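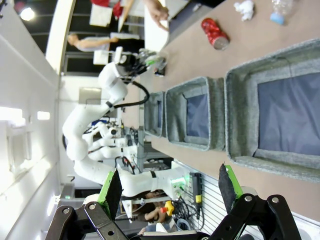

Figure 1. White jointed arm with a black cable looped near its upper joints.

Home | Courses | Student Projects | Library | Contact
Search projects Enter keyword Go

Where Empty Drink Containers Go at Inard College
Final project report, Environment and Community course
Submitted 30th May

1. Introduction

Inard College sits on the north side of Niltska and has 2000 students. Most of them buy at least one drink on campus during a normal day, and most of those drinks come in a can, a bottle or a throwaway cup. The college pays Tamuno, the hauling company, to collect trash and recycling separately. If a recycling load has too much trash in it, Tamuno charges the trash rate for the whole load. The facilities office told us this had happened several times since December, and that is how we chose the subject.

We wanted to answer two questions. First, which drink containers end up in the wrong bin? Second, do students know what the rules are? We left out food packaging and paper, although both are also a problem in the dining hall.

2. Background

Niltska accepts aluminum cans and plastic bottles in the recycling bin. It does not accept cold drink cups, even when they are made of a plastic that can be recycled somewhere else. The town guide says so on its second page, under the list of accepted bottles. The next town over does accept cups, so students who commute from there have learned a different rule at home.

Paper coffee cups go in the trash in both towns on account of the lining. Lids follow the same rule as the cup. Metal bottle caps are supposed to be kept separate, and we never saw a place on campus to put them.

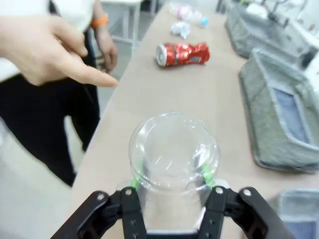 Cold drinks are the main business of Flona, the cafe on the ground floor of the student center, and its cups were the item people argued about most when we talked to them. The cafe switched from paper to plastic before any of us enrolled. People look for a recycling symbol, and when they find one they put the cup in with the bottles. A clear cup with ridged walls and a thick rim also feels a lot like a soft drink bottle in the hand, and several students gave this as their reason for treating the two the same way. Flona has a small sign by the register about bringing your own cup, but it says nothing about where the plastic one should go.

3. Method

We picked 12 bins in the student center, the library lobby and the walkway between them. Six were marked for recycling and six for trash. We sorted their contents on a table behind the loading dock, wearing gloves, and wrote down each drink container by type and by the bin it came from. Anything crushed so badly that we could not tell what it was got left out of the count.

We also handed out a one-page survey. It listed five containers and asked which bin each one belonged in. We got 300 completed forms back. The survey was given out at lunch, so it probably misses evening students. 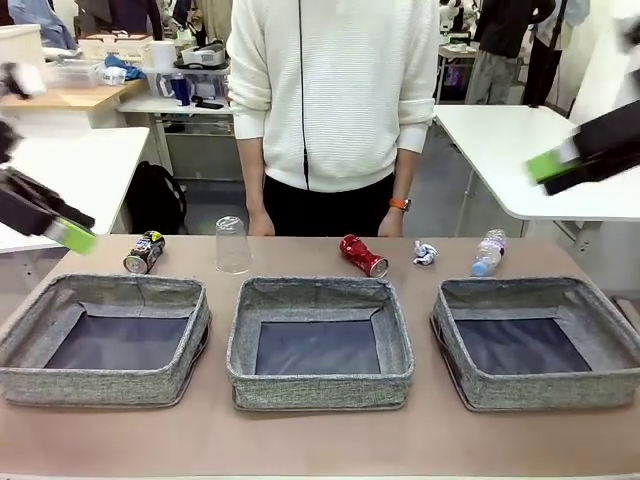
Figure 3. Three empty gray fabric baskets side by side, with a dark drink can lying on its side behind the left one.

4. Results

The sort gave us 879 drink containers. Cans were the most common type, followed by cold cups, then bottles, then coffee cups. Cans were also the type most often put in the right bin. When a can was in the trash, it was usually in the library lobby, where the trash bin is next to the door and the recycling bin is behind a pillar.

Cold cups were the worst. More than half of them were in recycling, where they do not belong. Many still held ice or a little drink, and this soaked the paper that had been thrown in with them. Bottles were mostly in the right place, though a lot of them were half full.

The survey matched the sort fairly well. Nearly everyone knew where a can goes. The question about cold cups had the most wrong answers, and also the most forms where both boxes were checked or neither was. 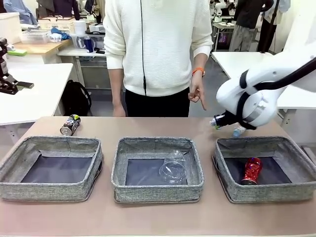
Figure 4. Clear plastic cup on its side in the middle basket, red can in the right basket.

5. Discussion

We expected carelessness to be the main cause. The survey points more to confusion about one item. The bins have the word RECYCLING on them and a symbol, with no list of what is accepted. A student who cares about recycling is more likely to put a cold cup in the wrong bin than one who does not, and we had not thought of that before we started.

Bin placement matters too, at least in the library lobby. We only looked at one spot like this, so we can't say how much of the problem it explains.

6. Recommendations

Put a sticker on each recycling bin showing a can and a bottle, and a cold cup crossed out. Move the library recycling bin out from behind the pillar. Ask Flona to add one line about cups to the sign at the register. Add a place to pour out leftover drinks near the student center exit.

We would have liked to repeat the sort after the stickers went up, but they had not been printed by the end of the term.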